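From: Abenezer Tekleab
To: Telano student robotics list
Subject: Re: [telano] bowl stacking, which finger goes inside?

Hello Lotte, hello all,

Thank you for your questions. I answer below your text, and I hope I understood everything correctly.

Lotte Vermeulen wrote:
> We try the same bowl task as the Nesdale group, but our
> policy often closes the fingers next to the rim and then it
> lifts only air. Do you start the grasp from above or from
> the side? And how many demonstrations did you use in the
> end? Higinio told me 504 but I think this is an old number.
> Also, do you keep the episodes where the arm touches the
> wrong bowl?

First, the number. 504 was the count after our first round in June. Now we have 2117 episodes, and this includes the ones Natalia Zavala recorded for the second table height. Please use the new number if you mention us in your report.

About the grasp: we come from above, with one finger inside the bowl and one outside, and we close on the wall. The difficult moment is when two bowls stand close together. Then the space for the outside finger is very small, and the policy sometimes goes down between the bowls with both fingers.

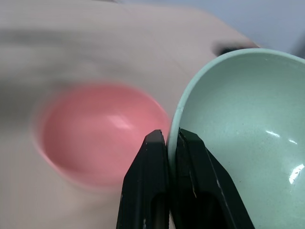 Wrist view, pink and green bowls. Both fingers are between the bowls, the right one against the green wall.

From this position, closing the gripper does not help, so in our code we mark it as "between" and the operator must go up again before the next try. Emiliano Ponce wrote a small script for this label. It is in the Dalusura folder, under tools. Please read his note first, because the script expects the wrist video and the joint log to have the same name.

We do keep the episodes with a wrong touch, but only if the operator corrects it in the same episode. If the bowl falls from the table, we delete. Higinio does not agree with me on this point and he would like to keep all of them, so maybe he will write to you separately.

One more thing: check the blur in your wrist video. When our operators moved fast near the bowls, the rim was hard to find in many pictures. We now ask them to slow down for the last part of the approach.

Could you tell me which table height you use? Sugiyama hall is booked for us until the evening, so I can still try your setting today after 4 pm.

Best regards,
Abenezer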